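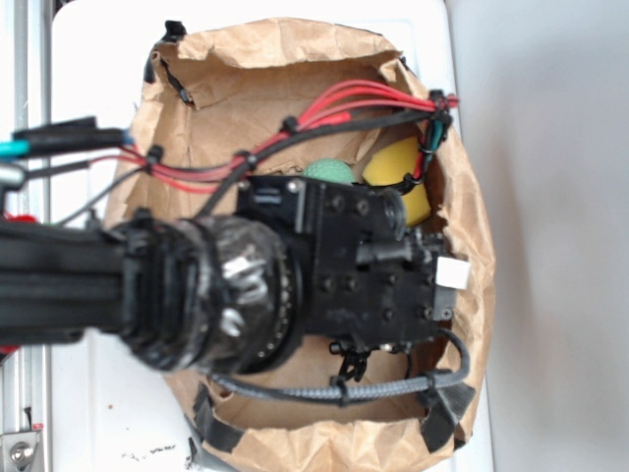 What does a student robotics club do all year if it doesn't enter the big arena matches?
Ours picks one household chore and spends the whole school year teaching an arm to do it, and this year the chore is unpacking a bag.

Home News Clubs Events Join Contact

FOR RELEASE IN MAY

Claltomcombe Robotics Club Takes Its Bag-Unpacking Arm to the Trallurer Student Challenge

CLALTOMCOMBE – Hi, I'm Hòa Lâm, and I get to write this release because I'm the club captain and I lost the vote on who had to do it. I have good news! Our club has been accepted into the Trallurer Student Challenge, and we're bringing Omon, the arm we've been building and rebuilding since the fall.

The Trallurer rules are short. Every team gets a bag of mixed objects it hasn't seen packed, and the robot has to take them out one at a time and set them down without dropping or squashing anything. Teams run on their own arm with their own code. There's a time limit, and you lose points if a person has to reach in and help (we have lost a lot of points this way in practice, mostly my fault, I panic).

We chose soft stuff for most of our training this spring. Sponges, balls, fuzzy things. Hard boxes are pretty easy for a gripper because they stay the same shape when you squeeze them, but a soft thing folds, and then the part you were holding isn't where you thought it was. And paper bags are their own headache! The sides lean in and the opening changes shape whenever somebody bumps it, so Omon can't just memorize where the hole is.

Since school started we've logged 827 practice picks. Of those, 592 counted as clean under the Trallurer rules, which I'm proud of, and the rest are in a spreadsheet with a notes column that got a little rude around midterms. Our longest clean streak is 62. We were all yelling by the end of that one, and then the 63rd pick went on the floor.
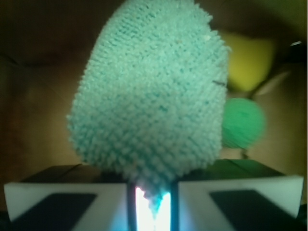
Fuzzy objects were the ones we argued over the most. Half the club wanted to grab them in the middle, where there's more to hold on to. The other half wanted to go for the narrow end. We tried both ways for two weeks and the narrow end won, at least for our fingers, so that's what Omon goes for now when it has the choice. The middle people would like me to mention that they were right about the sponge.

The software side is called Khamphan, and the sophomores wrote nearly all of it. It looks at what the cameras see, picks a target, and decides how hard to close the fingers. The first version took so long to decide that you could go get a snack. The new one is a whole lot faster, and it will also back off and try again if the grip feels wrong, which used to be the moment when one of us jumped in.

We're still working on a few things before the challenge. Objects stuck in the bottom corners are hard for us. So is anything lying flat. The wiring team also wants one more evening to tidy the cables, and they've asked me to say in public that they're getting it, so there you go, it's in writing.

If you'd like to see Omon run before we leave, come to our open practice in the Claltomcombe school workshop. Doors open at 4:30 p.m. and we'll keep going until the custodian wants the room back. You can bring a small soft object from home and we'll put it in the bag! Nothing wet, nothing alive, and nothing you'd be sad to lose. Younger kids are welcome as long as a grown-up stays with them, and everyone needs to stand behind the tape while the arm is moving.

We're also raising money for the trip. So far 107 families and neighbors have chipped in, and I've been writing the thank-you cards by hand, so if yours hasn't come yet, it's in the pile. We still need help with the van and with lunches.

New members can sign up at the open practice too. You don't need to know how to code. I didn't, and they put me in charge of the bags.

Press contact: Hòa Lâm, club captain, Claltomcombe Robotics Club. Please leave a message at the school's front office and I'll call you back after class.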